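Kitchen porter / weekend cook wanted, Siltance Sailing Club

Two posts going, may suit 2 people or one very keen one. Start as soon as you can, we're short already.

The galley does breakfasts, lunches and a hot supper on race days. Small kitchen, low ceiling, one good oven and one that needs talking to. Membership just over 500 so when it's busy it's properly busy. Winter is quieter but the bar crowd still want chips.

Porter: washing up, veg prep, bins, mopping down, taking in the Breton delivery and putting it away in date order. No experience needed. You do need to be on your feet the whole shift and not mind steam.

Cook: soups, pies, roasts, trays of flapjack. You'll do your own ordering once you've found your way round it. Some experience of cooking for numbers please, food hygeine certificate level 2 or willing to sit it (we pay).

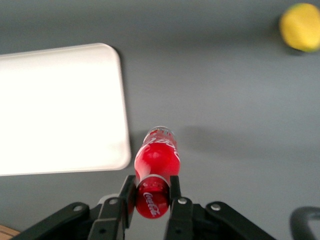
Posted by Wai-kit Kwan, galley manager
2022-11-13 | Jobs, Catering

Hours. Porter is 17 a week, mostly weekends, start 0900, done by mid afternoon unless there's a supper on. Cook is the same plus one evening, which evening depends on the race calendar. Rota goes up a month ahead and we do try to stick to it. Swaps fine, sort it between you and tell me.

Pay is by the hour, above minimum for both posts, more for the cook. Ask me for the current rate. Tips split evenly across kitchen and bar. Meal on shift, tea, coffee and soft drinks free. Whites and aprons provided, bring your own shoes, non slip.

Getting here: last bus stop is Cheung Road, then ten minutes down the lane. No street lights past the boat park so bring a torch in winter. Parking behind the dinghy racks, NOT on the slipway, even for two minutes.

Under 18s welcome for the porter job but can't use the slicer or the fryer. If you need time off for exams say so when you apply and we'll work round it.

We shut for three weeks in January. Holiday is on top of that. Would like someone who'll stay through to September and the end of the season, but come and talk if you can only do part of it.

To apply: a few lines about yourself, when you can start and a phone number for someone you've worked for. Teacher is ok if it's your first job. Hand it in at the bar or leave it in the galley pigeonhole. No CV needed, no forms. Trial shift is paid.

Ring before coming down if you want a look round, I'm usualy in the kitchen and can't hear the door.

Wai-kit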